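Planner notes: we finally deleted the retry button

If you were in the February 23, 2021 demo and wondered why Lachlan Haldane was clapping at a terminal window, this item is for you. The picking planner has lost its retry loop. It was the oldest piece of code we still ran, it was written in an afternoon, and it had a comment at the top reading "temporary, LH." It outlived two desks and a coffee machine.

For newer readers: when a grasp attempt came back without a plan, the old code shrugged, shook its random seed and asked again. If that failed it asked again. It would do this up to 15 times and then print "unreachable," which people took to mean that the arm couldn't get there. Usually the arm could get there fine. The planner had simply been handed a grasp that put a finger through a wall and was being asked, politely and repeatedly, to find a way of doing that without touching the wall.

Ratih Teoh got tired of this before anyone else did. She went through the logs from the Plullis branch and found 476 attempts marked "unreachable." Then she replayed them one by one with the collision checker set to say what was hitting what. I'm told there was a spreadsheet. I'm told it had colors. What came out of it was a short and embarrassing list of causes, with the bin model at the top, the cable model right behind it, and a unit error of mine in third place that we don't need to go into here.

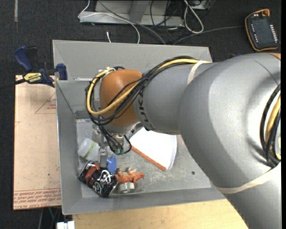
Planning is now split into two passes, and the first one never touches the arm model at all. Irkunico (the grasp filter, named by Tonantzin Magaña, who has declined to say after what) takes the candidate grasps from perception and throws out anything where the fingers alone would meet the bin or a neighboring object. This takes very little time and removes a surprising amount of nonsense. The soda can lying on its side in the bin is a fair customer for it, with the orange toy right next to it on one side and a blue thing tucked partly behind it. Most of the ways you might grab a can in the open are no good there, and we would like to learn that before spending planning time on the elbow.

What survives goes to the second pass, which does the whole arm, and this is where the cables come in. The old model treated the arm as the manufacturer drew it, smooth and tidy, like a kitchen in a catalog. A real arm has a bundle of hoses and wires strapped along it and a loop at the wrist that wants to catch on things. Merike Liepiņa has added the loop as a set of fat capsules that move with the last joints. It's ugly in the viewer. It looks like the robot is wearing a pool noodle. Leave it switched on anyway, please, even when you're taking screenshots for your manager.

The capsules are too generous at present. With the wrist turned far over, the planner will refuse poses that you or I would try without a second thought, and the far corners of the bin suffer most. Merike wants to shrink them as a function of wrist angle. Lachlan wants to leave them alone until someone complains. I'm writing this down so that someone can complain.

The other change you'll notice is in the messages. "Unreachable" is gone. A failed plan now tells you which pass gave up and names the two things that were in contact, so you'll see something like

grasp rejected: left_finger / bin_wall_back
or
plan failed: cable_loop / bin_rim_left

Those names come straight from the scene file. If yours says "box_old_final / thing," that's between you and your scene file.

Leen Abu Hammour would like it known that perception is not to blame for everything. She is correct. She would also like it known that flat white sheets on the floor of the bin are still being split into pieces by the segmenter, and that thin strips running along their edges are sometimes handed over as objects in their own right. The new filter makes this look worse than before, because it rejects those grasps right away and says so in the log. A fix is in review on the Rinel side. Until then, read the rejected list with some charity.

To move over, pull the April branch, delete your local retry settings, and rebuild the scene cache. If you skip the last step the planner will start up happily and use your old bin model, the one with no rim. We considered adding a warning for this. Ratih added an error instead.

Anyone still on the Mayrhofer interface should hold off, as the adapter expects one result from the planner and now gets a result and a reason. It does not handle the reason well. Tonantzin has the patch and is taking testers, preferably patient ones.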